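Griltell Practice Aisle: what you get for the money

Last updated: December

Print this page | E-mail this page

We use cookies to remember your settings. By carrying on you agree to this.

Griltell sells its Practice Aisle to people who want to train or test a picking robot before letting it anywhere near a real greengrocer's stand. You get a run of wooden bins on slotted cabinets and enough imitation fruit and veg to fill them. The robot is extra. So is almost everything else, as I found when I tried to turn the brochure into a budget.

I had five weeks with the kit at Ornness, where we were trying to decide whether to buy one, hire one, or knock something up out of shop fittings from Aitken and spend the difference on robot time. I went in leaning towards the third option and I am still leaning.

First, the good bits. The bins are shallow and tilted, as they would be in a shop, and the dividers between them are a fair test of whether an arm can get in and out of a confined space. The pretend produce is better than I expected. The cabbages have crinkled leaves, the cucumbers are glossy, and there is enough difference in shape and size to show up a gripper that has only ever met cardboard boxes.

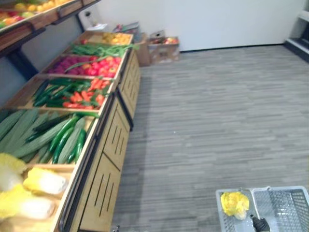
Fiona Dalgleish thinks I am starting from the wrong end. Her view is that the display should be the cheapest line on the sheet, that any old rack would do for the first few months, and that money spent on matching a shop's woodwork should go on spare fingertips and somebody's wages to reset the bins. I agree with her about the wages. Putting everything back is the cost that never makes it into a quote, and Griltell's own planning sheet has no row for it at all.

Now to the produce. A top-up set is £262, and you can't buy a single kind of vegetable by itself. If you wear out your carrots you buy potatoes too. I asked whether this would change and was told it was "under review", which I have heard before from other firms about other boxes of spares. The weights bother me more. Plastic-shop cabbage is not greengrocer's cabbage, and a hand that copes with one has told you rather little about the other. Griltell says the set is good enough for "early handling work". Fine, but then price it as an early-stage tool.

Baskets are another gap. None come with the kit, so whatever you buy is your own choice, and I'd settle it before ordering anything else. A rim, a set of side walls and a handle that swings about all decide how a hand can come in, and where it can let go.
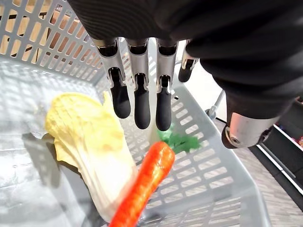

The same goes for the hand itself. If you haven't decided between simple clamps and something with proper fingers, you are not ready to budget for an aisle. Fingers cost more to buy and more to keep going, and a good many shop jobs may never need them. I'd want to see both kinds tried on the same goods, by the same people, before signing for either. Griltell will happily sell you a "bundle" with Clima support thrown in for the first year. Ask what the second year costs. We had to ask twice.

Then there is space. The brochure drawing shows the display and a robot and stops there. It leaves out the room the machine needs to stand back from the bins with a basket in one hand, and the room a person needs to get past it. Tape the whole lot out on your floor before you measure up for delivery.
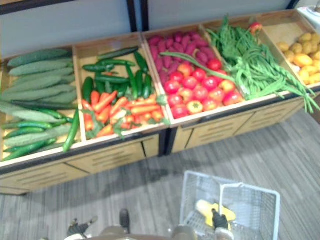
Hire it for a month first, was the advice of one reader who had been through the same sums, and put the deposit towards buying only if the thing is still in daily use at the end. That seems sensible to me, though the hire rate is £243 a week with a minimum of two weeks, and delivery goes on top each way.

The manual is clear enough on assembly and vague on everything after it. The cabinets are solid. The doors on ours stayed shut for the whole loan and I can't think what we would have kept in them.

Would I buy it? At this price, no. If you already have the robot, the people and a date for a shop trial, the Practice Aisle will save you some joinery. If you're still working out what the robot is for, hire it or get some secondhand bins, and ask Griltell again when the vegetables are sold separately.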